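Unit 3: Depth loss over speckled ground
Handout prepared by Marilou Estrella. Read before the May lab.

The Stikura garden task runs in simulation. Two arms work over a lawn set with stepping stones, and the controller must stop each gripper before it touches a slab. In trial 426 it did not stop. The commanded height was correct, but the estimated height was wrong.
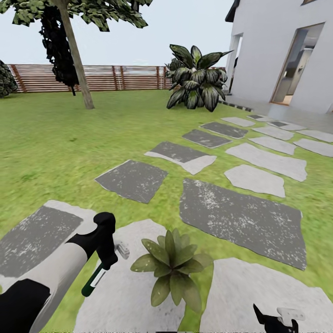 Figure 1. Garden simulation, both grippers near the small leafy plant.

Over grass the estimator behaved normally. Over stone it matched one cluster of specks to another and reported a gap that was too large. The arm kept descending until the joint torque limit tripped – the last protection left, and a late one.
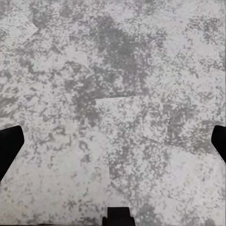
Figure 2. Close view straight down, with gripper parts at left, right and bottom. Note the faint straight seams in the speckled texture.

Damian Sadowski reran the task 500 times with the height check disabled, then with it enabled. Logs for both sets are in the Zino folder.

For lab: find the first bad height reading in trial 426. State which check should have caught it, and at what point in the descent.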